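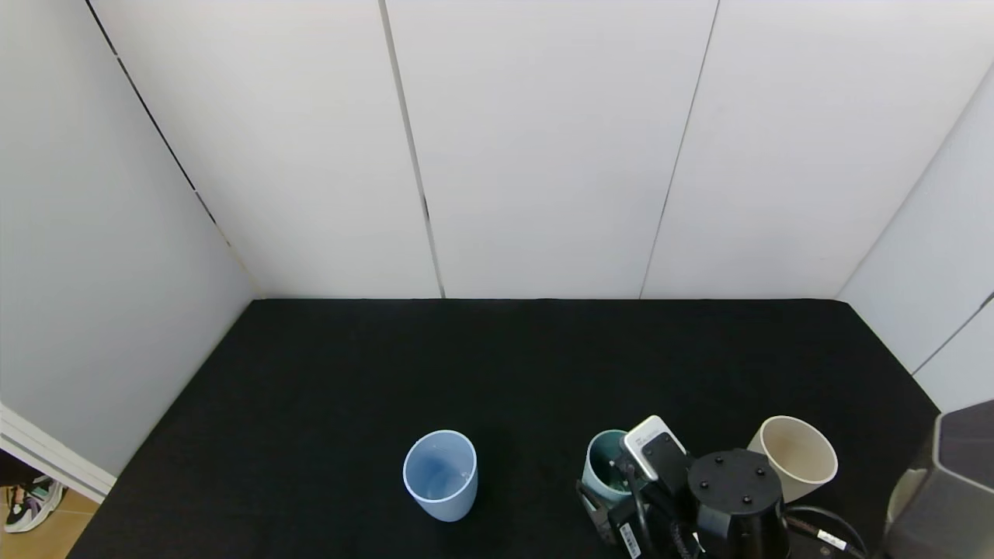 Figure 1. Matte black work surface with white walls on three sides.

Unit 10: Surface Reflectance and Room Lighting

Reading: Plirmont course packet, section on diffuse surfaces. Bring a calculator to the problem session on Saturday.

1. Terms

Luminous flux is the total visible light a source gives off, in lumens (lm). Illuminance is the flux arriving at a surface per unit area, in lux (lx). One lux equals one lumen per square meter. Luminance is the light leaving a surface toward the viewer, per unit of projected area, in candelas per square meter.

A light meter laid flat on a desk reads illuminance. The eye responds to luminance. Two surfaces can receive the same illuminance and look very different in brightness.

Reflectance, written r, is the share of arriving flux that a surface sends back. It has no unit and falls between 0 and 1. For this unit, use these values unless a problem gives others:

White paint, flat: 0.80
Light gray paint: 0.50
Dark carpet or dark cloth: 0.10

2. Diffuse and specular reflection

A specular surface sends light off at an angle equal to the angle of arrival. A diffuse surface scatters it over all directions. An ideal diffuse surface has the same luminance from every viewing angle. Flat paint and most cloth come close enough for hand calculation. Gloss paint and polished stone do not, and the formula in section 3 should not be used for them.

Note that finish and reflectance are separate properties. A glossy black tile may have a low total reflectance and still show a bright image of a lamp. Room schedules should list both.

3. Luminance of a diffuse surface

For an ideal diffuse surface:

L = r x E / pi

where L is luminance and E is illuminance.

Worked case. A bench receives 858 lx. Half is covered in dark cloth (r = 0.10) and half is painted flat white (r = 0.80).

Cloth: L = 0.10 x 858 / 3.1416 = 27.3 candelas per square meter
Paint: L = 0.80 x 858 / 3.1416 = 218.5 candelas per square meter

The luminance ratio is 8 to 1. The ratio depends only on the two reflectances, provided both halves receive the same illuminance. Dimming the lamps leaves it unchanged.
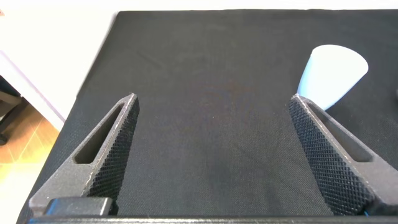 4. Interreflection

Light that leaves one wall strikes another, and part of it is reflected again. In a closed room with a uniform average reflectance r, the average illuminance on the room surfaces is the first-arrival value multiplied by

1 / (1 - r)

At r = 0.10 the multiplier is 1.11. At r = 0.50 it is 2. At r = 0.80 it is 5. The gain rises steeply at the high end, so a small loss in wall reflectance from dirt or aging matters more in a white room than in a dark one.

The average must be weighted by area. An open side counts as a surface with r = 0.

5. Utilization

Utilization is the fraction of lamp flux that reaches the work plane, including reflected light.

Worked case. A Grukberg ceiling fixture is rated at 3,922 lm. The work plane has an area of 2 square meters and receives an average of 858 lx.

Flux on work plane: 858 x 2 = 1,716 lm
Utilization: 1,716 / 3,922 = 0.44

The remaining flux is absorbed by the walls, ceiling, floor and fixture housing.

6. Problems

a. Find the luminance of a light gray wall receiving 858 lx.
b. The Zoddale reading room has an average reflectance of 0.50. Repainting raises it to 0.60. Find the percent change in the interreflection multiplier.
c. Repeat the case in section 5 with the work plane illuminance cut by half. State the new utilization.

Show units at every step. Answers go in the Beaudoin Hall drop box.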